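Encyclopedia > Crafts and Play > Modeling Clay

April 17, 2023, by Lumturie Karagiannis

Modeling clay is a soft, colored material worked by hand, and it has kept children (and a good many grown-ups!) happily busy at kitchen tables for generations. The name covers several quite different things, among them oil-based clays that never fully harden, air-drying clays, and the flour and salt doughs that so many families still stir up on the stove.

Most beginners start with balls, coils and flattened disks, and go on from there to flowers, animals and whatever else comes to mind. A smooth tabletop suits the work nicely, as the clay lifts away easily, and a lidded tub keeps what is left over from drying out. A ball of 2 ounces or so is plenty for small hands.

A round tub on a light wood table, with modeling clay inside it in the second picture:

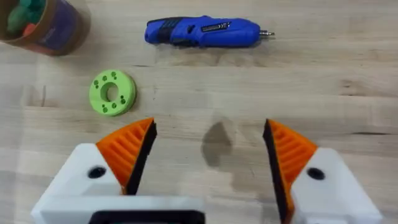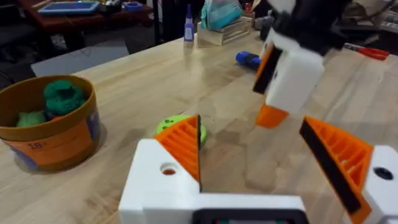

Colors can be kneaded together, and once they are well and truly blended there is no getting them apart again, so many teachers like to store each shade separately. Homemade dough generally wants a cool spot and a tight lid, while oil-based clay is far more patient and will soften again after a few minutes of warm, steady kneading.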